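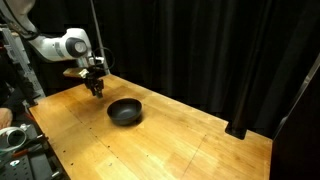 3.2 Measures and scoring

Attention was assessed with the Indholm Classroom Attention Scale, a teacher-report form of 20 items, each rated from zero (never) to four (almost always). Eight items are reverse-keyed. Totals were computed only for forms with no more than two blank items, and a blank was replaced by the mean of the child's remaining items. Forms with three or more blanks were returned to the school once and dropped if they came back incomplete.

Anxiety was assessed with the parent version of the Pladodano Worry Checklist. It has 40 statements, answered yes or no, and gives a total score and a separate school-worry score. Only the school-worry score enters the main analysis. The total is used in Section 4.3 to check whether the association holds when worries unrelated to school are included.

Both forms were sent home or handed to teachers in the same week of October. Where a child had two class teachers, the one with more weekly contact hours completed the attention form. Parents could complete the checklist on paper or by phone; the phone version used the same wording and order.

3.3 Sample

The final sample comprised 205 children in grades three through five at schools in the Kravchuk and Brillness districts. Children already receiving individual counseling at school were eligible and were coded as a separate group. Children who had changed schools since the start of the year were excluded, as their teachers had not known them long enough to rate them on the attention scale.

3.4 Analysis

School-worry scores were regressed on attention totals with grade, sex and counseling status as covariates. A random intercept was fitted for classroom. Attention totals were skewed toward the low end, so confidence intervals were obtained from 1,000 bootstrap samples drawn at the classroom level. Figure 2 plots the fitted slopes by grade with these intervals.

Figure 2. Fitted school-worry score by attention total, shown separately for grades three, four and five. Shaded bands are bootstrap intervals.

The slope for grade five is steeper than the other two, but its interval overlaps both. We therefore report a single pooled slope in Section 4 and give the grade-level estimates in the appendix.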